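Peg-and-hole fits for a knock-down shelf
Last updated in May
Reading time: 3 min

folthorpe_joiner
I'm building a set of knock-down shelves with 20 mm pegs, no glue, so they can come apart when we move. First test holes were bored at 20 mm and the pegs won't start without a mallet. Do I open up the holes or take the pegs down? Stock is kiln-dried ash from Yazdani, stored in an unheated garage.

Sorport
Take the pegs down. You can sand a peg in a minute, but an enlarged hole stays enlarged. I'd also put a small chamfer on the leading end. Most "tight" pegs are entering crooked and binding on the rim.
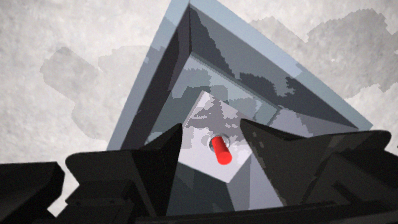
Render: Nazanin Bahrami

A peg leaning over in its hole touches at two points and will jam at a clearance that would be fine if it were upright. Check squareness before you remove any material.

plurow
Disagree on sanding. Hand-sanded pegs go oval and then they rattle. Buy or turn them at 19 and bore to suit – you get a consistent fit across the whole set.

Sorport
19 in a 20 hole is sloppy for a shelf. It will rack as soon as you load one end.

plurow
I said bore to suit, not bore at 20. Please read the post.

s.mazandarani
Neither of you has asked about moisture. Ash in an unheated garage will swell across the grain, and a peg doesn't swell evenly. Bring the lot indoors for 3 weeks, then measure both ways across the peg. I did a bed frame in 2000 without waiting and had to drill out two of the joints the following winter.

folthorpe_joiner
Measured with calipers. The pegs are fat in one direction only, so moisture looks likely. They're in the spare room now. Will chamfer the ends in the meantime and leave the holes alone.

plurow
Fair enough. Wax them before assembly – paste wax, not oil.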